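Wooden benchtop

A wooden benchtop is the flat working surface of a bench, counter or long table, made from solid timber or from strips of timber glued side by side. It is one of the oldest pieces of shop and kitchen furniture still in daily use, and one of the most repairable.

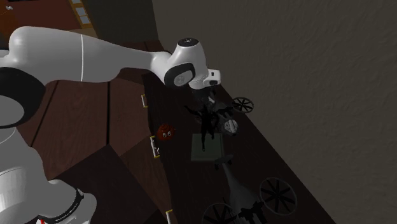

Timber and colour

Almost any sound timber can become a benchtop, but dense hardwoods wear best. Pale species such as maple and ash show off a crisp grain and make it easy to spot a dropped screw. Darker tops, from deep red to near-black brown, come from walnut, jarrah and a good many stained or fumed oaks. Colour shifts wonderfully with age! Cherry darkens within months of meeting sunlight, while walnut slowly goes the other way and mellows to a honeyed brown.

Grain direction matters as much as species. In an edge-grain top the boards are stood on their sides and glued face to face, which gives a stiff, steady slab. In an end-grain top the cut ends of the fibres point upward, so a knife slips between them and the marks partly close again. Face-grain tops show the widest, showiest figure and dent the most easily.

Movement

Timber swells across the grain in humid weather and shrinks in dry weather, yet barely changes along its length. A top screwed down hard on all sides will sooner or later split or cup. Makers get around this with slotted screw holes, wooden buttons or figure-eight clips, all of which hold the top flat and still let it travel. It's a lovely bit of practical thinking, and you'll find versions of it under very old tables.

The Clostance bench

Among hobby makers, the Clostance pattern has a loyal following. It was drawn up by Rajitha Nanayakkara for the joinery school at Nendach, with a top 173 centimetres long, made to pass through the school's narrow stairwell. Sumaiya Mondal later published the plans in her handbook Sodon, adding a removable tool tray along the back edge. The first printing ran to 2,000 copies and is now hard to find. Builders still argue over the tray — some swear by it, others say it only collects shavings.

Finishes and care

Oil finishes soak in, feel warm to the hand and can be patched in an afternoon. Varnish sits on the surface and resists spills better, but a deep scratch usually means sanding back the whole top. Wax adds a soft sheen and little else.

Ring marks from wet cups often lift with light sanding and a fresh coat of oil. Shallow dents can be raised with a damp cloth and a warm iron, a trick that works best on bare timber and can cloud a varnished one.

See also

Butcher's block
Joinery
Wood finishing
Workbench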